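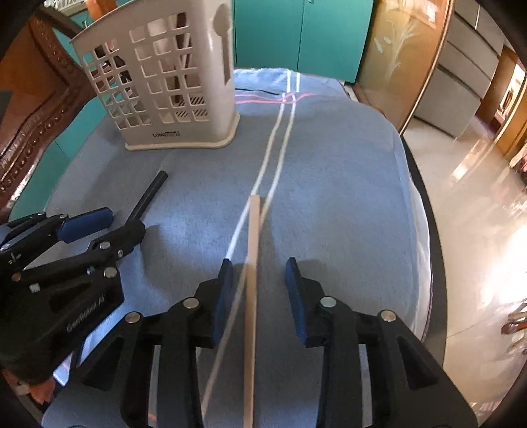
A hand-held gripper with its padded fingertips open either side of a thin wooden stick, with a second gripper of the same type at left.

Fomolon has changed the way it looks after the hand-held grippers used at its Dollari site, moving from repair on failure to a fixed check at the end of every working week.

Under the new routine, which began in June, each tool is taken out of use on Friday at 13:00 and gone over by hand. The check covers the pivot pins, the linkage arms and the padded fingertips, and takes almost 17 minutes per tool. Grippers that pass go back into use the same afternoon.

Drita Krasniqi, who runs maintenance at the site, said most faults reported over the spring came down to play in the pins. "A pin that has worn on one side lets one finger lag behind the other," she said. "The operator feels it as a soft grip and squeezes harder, and then the pad wears as well."

Finger alignment is tested with a flat wooden stick held upright between the pads. The fingers are closed slowly and should meet the stick together. If one side touches first and pushes the stick over, the pins on that side are drawn, cleaned and measured. Pins outside the limit are replaced in pairs – never singly – and the test is repeated.

Pads are now changed after 34 working days whatever their condition. The old practice was to wait until the surface had visibly split. Sorin Bošković, a fitter, said the earlier change had made the adhesive easier to remove, though he would still prefer a clip-on pad.

Replacement pins and pads are supplied by Emard, with a delivery time of 5 days. A small stock is kept on site to cover the gap.

The fixed check will run until the autumn, when Fomolon will compare the repair log with last year's. A version for the Vasić site is being drafted by Vesna Kadrić.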